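Lab Safety Notes: The October Gripper Fault

Work at the tabletop stations at Wirnside was stopped for part of October after a hand-held gripper closed by itself while an operator was using it. The operator had a bruised fingertip and went back to work the same afternoon. Station 5 and the other tables are running again with a few changes, listed further down.

What happened

The operator was recording plug tasks with a pair of hand-held grippers, picking up an electrical plug and seating it in a power strip. Partway through a take, the right gripper opened when the trigger was released and then closed again with the trigger still out. The operator had reached across with a free finger to straighten the plug, and the jaws caught the fingertip against the plug body. The jaws held for a few seconds and let go when the cable was pulled from the control box.

The power strip used in these tasks is not connected to the building supply, so there was no risk of shock. The station log shows the closing command at line 2666. No trigger press was recorded before it.

What we found

Adanech Abdella took the gripper apart the next morning. The trigger sensor was fine and so were the jaws. The trouble was in the cable, at the point where it leaves the handle. One of the signal wires had broken inside its jacket and was making contact only when the cable hung a certain way. When the operator's wrist turned inward, the signal dropped out, and the controller read the missing signal as a full squeeze.

That second part is the more serious one. Cables wear out and we expect to replace them. A missing signal should never have been treated as a command to close. The controller software came to us from Comach with that setting in place, and we did not check it when the stations were put together. It should have been on our list.

Seon-mi Min went back through the logs for the same gripper and found the dropout in several earlier recordings. In each of those the jaws were already closed on something, so the operators had no reason to notice. The gripper had done 3878 open and close cycles since its cable was last changed. The old maintenance sheet gave no limit at all.

Recordings affected

Takes made with that gripper after its last cable change have been set aside. Seon-mi is checking them by comparing the trigger signal with the jaw position. Takes that match will go back into the set. Please don't use anything from the held folder until she has moved it, even if the video looks fine.

What has changed

The controllers now open the jaws and sound a tone if the trigger signal is lost for any length of time. If you hear the tone, put both grippers down and call one of us. Do not restart the take.

Each gripper cable has a new strain relief sleeve from Grube at the handle end, and cables will be replaced every 300 hours of use. The hours go on the card kept at the station.

Plugs and cords are to be straightened with the grippers. If something has to be moved by hand, switch both grippers off at the control box first. This applies between takes as well.

Before the first take of a shift, hold each gripper with the jaws empty and turn your wrist slowly in both directions. The jaws should stay where they are. Do the same after a break of an hour or more.

Leave slack in the cables and let them hang clear of your sleeves. Part of the wear on the failed cable came from it being looped tightly back over the hand, which several of us had been doing to keep it off the board.

The plug task is back on the schedule with the same board and power strip layout as before.
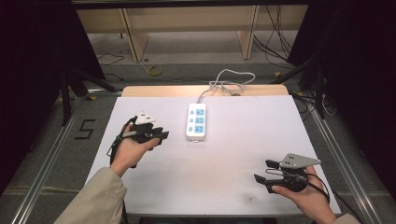 Still to do

We have asked Comach whether the lost signal setting can be locked so that a software update doesn't put it back. Until we have an answer, Adanech will check it by hand after every update.

Two spare grippers are waiting for their sleeves and are tagged on the shelf. They are not to be used, even for practice.

If you have felt a gripper twitch, stick or close late at any point this year, tell Seon-mi, with the station number and the task if you remember them. Reports without a time are still useful.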